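New glasses, at last

So I've finally given up on the old brown pair. The left arm went in November, I glued it, it went again, and after that I was wearing them at a tilt and pretending I didn't notice people noticing. Seven years is a decent run for a pair of specs that I bought in a rush on my lunch break and never much liked in the first place!

I started online, which was a mistake. Votus has a website where you can filter by shape, colour, width, bridge and something called "mood", and with every filter off it told me there were 1,057 frames to look at. I got as far as page four. They have one of those try-on things where you hold your face up to your laptop and the glasses float about somewhere near your eyebrows, and every single pair made me look like my own geography teacher. I closed the lid and had some toast.

Then on Tuesday I went into Ní Mhurchú, the little optician's near the station in Judness, mostly to get out of the rain. What a difference. The woman there took one look at the glued pair, said nothing (kind of her) and measured the old frames with a little ruler before she'd let me near the shelves. My face is apparently narrow and my frames have always been too wide, so they slide, so I push them up, so the arms splay, so they slide a bit more. All these years I thought I just had a slippery nose.

She also explained the numbers printed on the inside of the arm, which I'd always taken for a stock code. The first one is the lens width, the second is the bridge and the third is the length of the arm, all in millimetres. If you've got a pair that you love, go and read them off before you buy anything else. I wish I'd known that when I was on page one of the 1,057.

She put out five pairs on a tray. Two were no good straight away, one was lovely but pinched behind the ears, and that left a plain black rectangle and a pair of round ones by Granovari, in a milky sort of white.

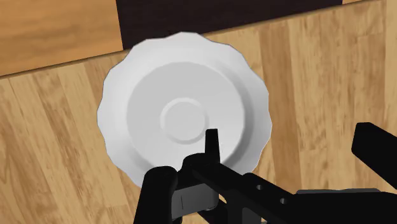
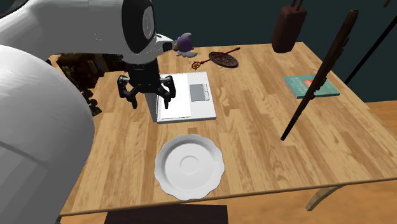 The Granovari ones have a rim I'd never have picked off a screen. They're round, but the outside edge goes in and out in little shallow waves, while the lens itself is a plain circle, very much like the white plate in the first picture with its rippled rim and the smooth round well inside it. On a shelf it looks like a bit much. On my face it somehow calmed down, and the waves only show when you're close enough to be having a conversation. The black ones were sensible and I looked like someone who'd come to check the boiler.

I dithered for ages. I went out, had a coffee, came back, tried both pairs again by the window and asked a total stranger who was waiting for her eye test. She said the white ones, no hesitation at all, so that was that.

They were £134 for the frames, lenses on top, and I did wince a bit. My prescription has shifted slightly in the right eye, so I'd have needed new lenses whatever I did, and I said yes to the anti-glare coating and no to the blue light one. I can't tell you whether that was wise. I just felt I'd said yes enough times for one afternoon.

Worries so far: will pale frames go yellow? She says the colour runs all the way through the material and it should stay as it is if I wash them with lukewarm water and a drop of washing-up liquid and stop using my jumper. I've also got a terrible habit of pushing my glasses up into my hair, which is how you stretch the arms, so I've bought a cord. A cord! I look like a librarian in a play and I quite like it.

They should be ready in a week or so, and she'll do the final fitting in the shop – bending the ends of the arms so they sit properly behind my ears. Until then it's the brown pair with fresh glue on it. If anybody has had white or cream frames for a few years, do leave a comment and tell me how they've held up, particularly round the nose.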